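From: Maeve Nic Giolla
To: tidy-desks list
Date: 11th October
Subject: Re: [tidy-desks] Charger drawer, what do you all do with it?

On the subject of the charger drawer, Kneath wrote:

> Long-time reader, second-time poster. We moved offices and I have
> inherited a drawer of chargers, extension strips and cords of no
> known parentage. My plan is to sort it by cable type, put each type
> in a zip bag, label the bags and never think of it again. Has anyone
> kept this up for more than a month? Also, is it worth paying extra
> for the colored stuff, or is that just for people who match their
> socks?
>
> Kneath

Kneath, I match my socks, so let me start there.

Yes to color. I was a black-cable person for years, on the grounds that black goes with everything, and what it went with was every other black cable. Then the shop next door to Voltmont had a sale and I came home with pastels. You can see a mint green cord from across a room. You can also say "hand me the green one" to a teenager and receive the green one, a thing I had never experienced.

Where I part ways with you is the zip bags. I did bags in the spring, 11 of them, with printed labels. By the Fourth of July the bags were in the drawer and the cables were on top of the bags. Sorting by cable type means you have to know the type, and at seven in the morning I know my own name and that's it. Sort by what plugs into what. Adapter with its own cord still attached, one bundle. Strip with its own cord wrapped around it, one bundle. If you have to go looking for the other half, the system has failed.

Do the sorting on a hard floor. Carpet eats the small plugs. Put the strips down first, well apart, and untangle toward them. Begin with the thin cords, because once the fat ones are out of the way you'll declare victory and go make lunch.

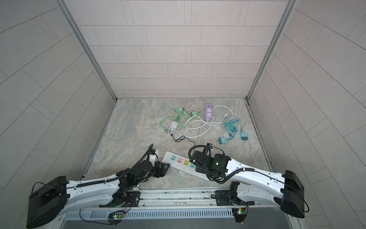
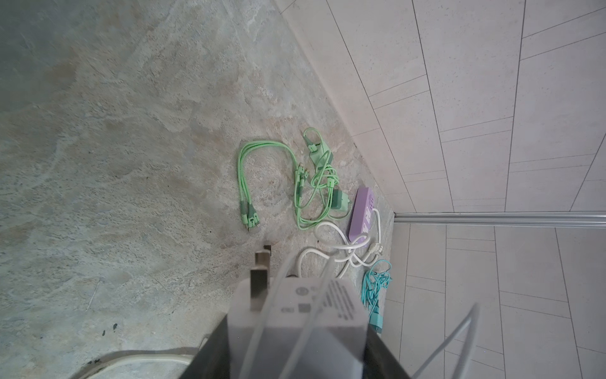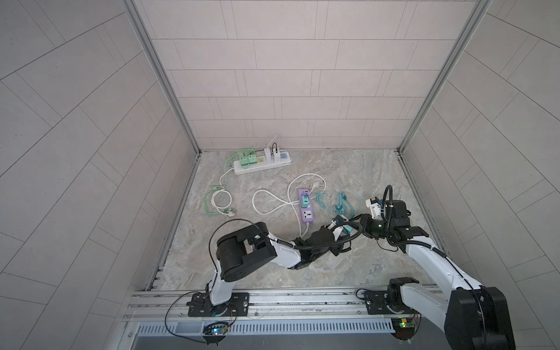 Pelov asked off-list about ties. I like the hook-and-loop kind, cut from a roll. Wire twists scratch things and rubber bands turn to cheese. Wrap the cord in a loose loop about the width of your hand and tie it once in the middle. Please don't wind it tight around the adapter. I know it looks neat. I lost two good cords that way, both right where the cord goes into the plug.

As for what to throw out, the Stirura rule (named for the list member who posted it, who has since gone quiet, possibly under a pile of cords) was to put the mystery ones in a box for a year and then recycle the box. I did it. I opened the box four times, each time for the same cord, and put it back each time. It is now a citizen of the main drawer.

Don't buy the bamboo organizer. I have it. It holds pens.

One question back at you: how deep is the drawer? If a strip can't lie flat with its cord wrapped, you want a shelf, and I have opinions about shelves.

Maeve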